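Print this page | E-mail this page

Search help topics Enter keywords Go

Laundry and clothing care > Folding and storage

Folding denim with a crochet lace edge so the lace stays flat

Posted by Trerkmont

I have several lightweight denim pieces, shirts and one dress, with a band of white cotton crochet lace sewn along one edge. Folded in the ordinary way and stacked on an open shelf, the lace comes out creased and turned under. Pressing restores it, but the crease is back within a week. The shelf is 40 cm deep and I do not have hanging space. Is there a fold that keeps the lace out of the crease line? Also, is steam safe on the lace, or should it be pressed dry?

2 replies

Posted by Kļaviņa

The cause is the difference in weight. Denim holds a fold under its own stiffness, and crochet lace does not, so any load from above sets the crease in the lace first. Arrange the folds so that none of them crosses the lace, and put the piece near the top of the stack. 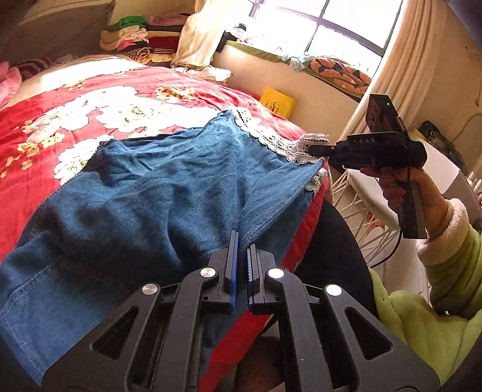 Spread the garment on a bed or a large table before making any fold. A bed is adequate if the cover is pulled tight. Find the lace edge first and straighten it along its full length with the flat of the hand. White lace on blue denim, laid over a red flowered bedspread, is easy to follow by eye, and any part that has turned under will show as a break in the white line. Smooth the wrinkles in the denim away from the lace, towards the opposite edge. Seams come next, as a seam folded over on itself makes a ridge that prints through to the layer above.

Then proceed as follows.

1. Fold the sides inwards, parallel to each other, stopping short of the lace if it runs down a side.
2. Place a sheet of acid-free tissue over the lace, a little wider than the band.
3. Bring the plain end up to meet the lace, but do not cover it.
4. Turn the parcel so the lace lies on top and faces the back of the shelf.

If the lace runs all the way round a hem, step 1 will cross it twice. Put a loose roll of tissue inside each of those two folds. No more than 4 garments should go on top, and fewer if they are heavy.

On steam: cotton lace tolerates it. Lay the lace face down on a towel, hold the iron just clear and let it cool before moving it. If the fibre content is unknown, test the end of the band first - some trims sold as cotton are part polyester and will go shiny.

Posted by Vaketti

I just roll mine. Lace on the outside, plain end in the middle. Takes up more shelf but no creases to speak of. Never bothered with tissue.

Contact us | Copyright 2020 Zanusora Household Help | Back to top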